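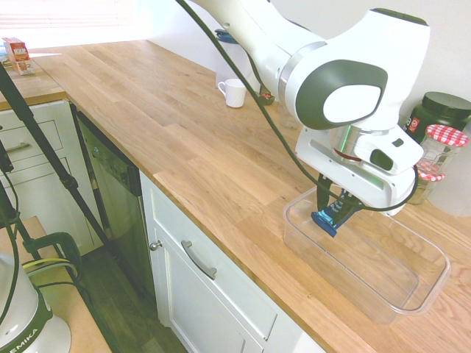

Should I keep snack bars in a tub on the worktop or leave them in the box they came in? A clear tub, if they get eaten every day; the box is fine for anything that lives in the cupboard.

Home & Garden > Kitchens > Storage and Worktops
Reading time: 4 minutes

denell_kitchen
I'm redoing the strip of worktop by the kettle and I keep going back and forth on it. We have butcher block, light oak, and the run against the wall has turned into a line of things that never get put away. Mugs, a jug, a jar or two, and at least 2 open boxes of cereal bars with the flaps torn off. I'd like the bars in something I can see into. My sister says containers for things that are already wrapped are a waste of money. Who is right?

Giang Dương
Your sister has a point about wrapped food. It won't go stale any faster in cardboard. But the box takes up the same space when there's one bar left in it, and in our house the last one sits there for weeks while somebody buys another box. With a see-through tub you know when to put bars on the shopping list. I use a plain rectangular one with no lid.

areuter
No lid on the worktop? Ours would be full of crumbs by teatime.

Giang Dương
It gets a rinse when it's empty. The bars are wrapped so I don't mind the crumbs.

Nyokabi K
I went the other way. Bought a matching set from Vivlow, six of them, labelled the lot, and used them for about a month. The trouble was that nothing came in the right amount. Half a packet of biscuits would be left over with nowhere to go, so I had the tubs and the packets. I've kept two and the rest hold screws in the shed.

denell_kitchen
Did the two you kept go on the worktop or in the cupboard?

Nyokabi K
One of each. The worktop one has whatever goes in lunch boxes. The cupboard one is stock cubes and those little sachets of sauce.

Anselmo Araújo
Slightly off the question, but look after the oak. Anything with a flat base that sits in one place will trap water underneath if you wipe round it. I had a tub by the sink at the old flat on Irnimon Road and when I moved it there was a dark outline in the wood. Sanding took most of it out. Lift everything when you wipe, and oil it again when water stops beading.

areuter
Agree with that. Jugs are worse than tubs, they drip down the side after you pour. Ours stands on a cork mat now.

Giang Dương
I wouldn't put mats under everything though. They hold the damp as well if nobody lifts them.

areuter
Mine gets lifted. A mat is easier to dry than a worktop.

Chanida Hemmin
I'm with the sister. Put the boxes in a drawer, cut the tops off properly with scissors and stand them up with the bars on end. Costs nothing. The worktop is for working on and everything you keep out there has to be moved before you can roll pastry. I have the kettle and a bread bin out and that's all.

denell_kitchen
I did think about a drawer, but the only one near enough has the cutlery in it. The others are across the room by the Haberkorn cooker and they get warm. I don't fancy melted chocolate.

Chanida Hemmin
Fair enough, not there then. Is there a shelf in the wall cupboard you could clear?

denell_kitchen
There is, but the children can't reach it — which some of you will say is a good thing.

Nyokabi K
It is a good thing. But if they pack their own lunches it's a nuisance.

Anselmo Araújo
If you do get a tub, take one with rounded corners inside. Square ones collect bits and you end up going round with a cotton bud. And measure the depth of the worktop first, including the upstand if you've got one. I bought one too deep and it sat right where I chop.

denell_kitchen
Thanks all. I've got an old clear tub that used to have salad in it, so I'll try that against the wall for a few weeks before I buy anything. The mugs are going on hooks. Still no plan for the jars, suggestions welcome.

areuter
Tea and coffee stay by the kettle. Any other jar goes in the cupboard.

Chanida Hemmin
Coffee in the cupboard too, please. It keeps better in the dark.

Thread last updated January 2, 2021
Contact the moderators | Forum rules | Back to top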